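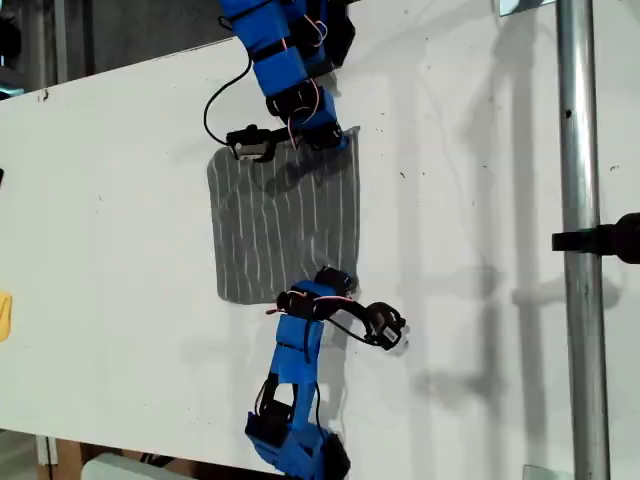
Llegar a Ornau sin coche

La última vez que fuimos a Ornau cometimos el error de alquilar un coche en el aeropuerto. Pagamos tres días de aparcamiento por un coche que no movimos, así que en febrero probamos con el tren hasta Amumberg y el autobús de línea.

El tren sale cada hora y no hace falta reservar. Conviene sentarse a la derecha, que es el lado del río. En Amumberg la parada del autobús no está delante de la estación sino detrás, pasando el túnel de los andenes y subiendo una rampa. Hay un cartel, pero queda tapado por los aparcabicis. El autobús es el 604 y tarda casi 2 horas en temporada baja, con una parada larga en Pillai para cambiar de conductor. En Pillai hay un bar abierto y un baño - el único del trayecto.

El billete se compra a bordo y solo en efectivo. Nosotros llevábamos tarjeta y nos salvó Inês, que tenía monedas. La máquina de la estación vende billetes de la zona urbana, que no sirven para esta línea.

Nos alojamos en la pensión de Cengiz Yurt, a 200 metros de la parada final. Habitación sencilla, calefacción fuerte, desayuno a partir de las siete y media. Si se llega después de las nueve de la noche hay que llamar antes, porque la puerta de abajo se cierra. Pedid una habitación que dé al patio: por la calle pasan camiones de reparto desde muy temprano.

El sábado subimos andando al mirador, a 670 metros de altitud. El camino está bien marcado salvo en el cruce del depósito de agua, donde hay que seguir por la izquierda. Jaime tiró por la derecha y acabó en una granja.

Para volver, ojo con el último autobús del domingo: sale a las cinco y cuarto de la tarde y va lleno. Nosotros fuimos de pie hasta Pillai.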